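Work and Automation, Unit 4: What Happens to the Job When the Arm Shows Up
Course handout, revised August 3, 2025
Ljubica Ivanov

Okay, so a few of you asked for my notes from the Bedmont unit in writing, and I promised I'd type them up before the discussion sections meet. They're my own notes with the worst spelling fixed. Bring them with you, scribble on them, argue with them.

Quick recap for anyone who missed the last session. Bedmont is a sorting and returns shop. Mixed stuff comes in, people pull it apart and decide what each thing is and where it goes. I worked a bench there myself for two summers (a long time ago, and badly!), so I'm not neutral about any of this. When I went back in April they had 23 people on the benches and had started bringing in arms from a supplier called Trarnari for part of the picking.

Now, the word everybody reaches for is "replace." The machine replaces the picker. I'd like you to park that word for this unit and ask a smaller question: which minutes of the day does the machine take, and who gets handed the minutes that are left over?

Picking is a good place to ask it, partly because picking looks so dull from the outside. You reach in, you grab a thing, you put it somewhere. But think about what your hand knows before it gets there. A sponge squashes. Crumpled paper squashes too, only it doesn't spring back the same way. Something smooth and rounded wants to roll off on you, and a flat chip lying on the bottom is a pain even with good fingernails. The sides of a paper container give when you lean on them. A new hire sorts all of this out in a morning and never once talks about it.
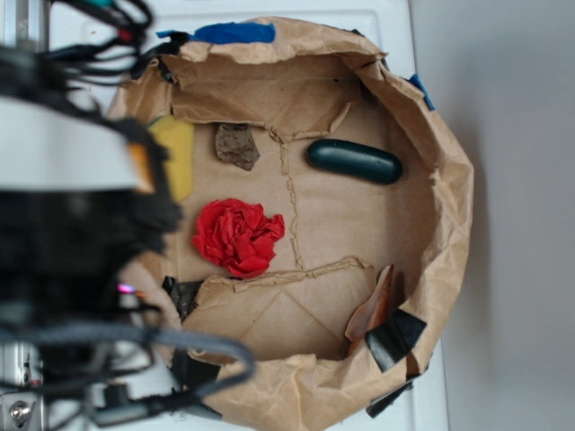
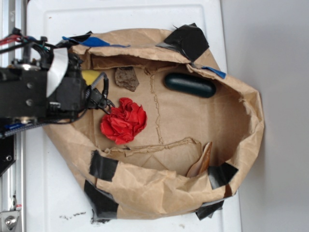

Lejla Vidmar has been on the benches for 11 years, and she's the person I learned the most from on that visit. Half her shift is now what the schedule calls "attending." She sets up the work, keeps an eye on the arm, steps in when it gets stuck, and writes down why it got stuck. I asked her if that was easier. She said her shoulders think so and her head doesn't. Picking let her mind wander, and attending doesn't, because the minute she drifts off is the minute she's needed. I wrote that down word for word and underlined it twice.

The pay question came up pretty fast, as you'd guess. Attending is paid at the picking rate. Biljana Kos, who runs the floor, told me it's the same job with a new tool. Lejla told me it's a different job with the old paycheck. Please don't rush to decide which of them is right! Look at how each one is describing the task first. If the work is moving objects, Biljana has a point. If the work is judging objects, then Lejla has been doing the valuable part all along and the arm just made it easier to see.

Then there are the notes. Each stop gets a line in a shared log they call Zein. By the time I visited there were 2114 lines in it, nearly all written by people on the benches. Some are one word long ("slipped"). Some are tiny essays. Antigoni Koutsoukos writes the best ones, full of stuff about how a thing was lying and what she'd have done with her own hand. That's craft knowledge going down on paper, maybe for the first time in that building, and it goes straight to the people who tune the machines. Does she own any of it? Should she be paid for it? There's nothing about it in her contract. I checked, she showed me.

One more thing that doesn't fit neatly anywhere. The benches used to face each other, and people talked all day. The arms need room and a fixed spot, so the benches got turned, and now Lejla mostly looks at a wall. No one sat down and decided to end the talking. It went away with the floor plan. When you read the Ekinci chapter, watch for what she says about noise and company, which is where I stole this idea.

For section:

Read Müzeyyen Ekinci, chapter 3, and the short Ginus case in the packet (skip the appendix, it's a slog).

Pick a job you've had. Write down one thing your hands knew that wasn't in the training. Half a page is plenty.

Come ready to take either Biljana's side or Lejla's on the pay question. I'll assign sides at the door, so prepare both.

The written response is worth 50 points, and late ones lose five a day. My office hours haven't changed, and the door sticks, so push.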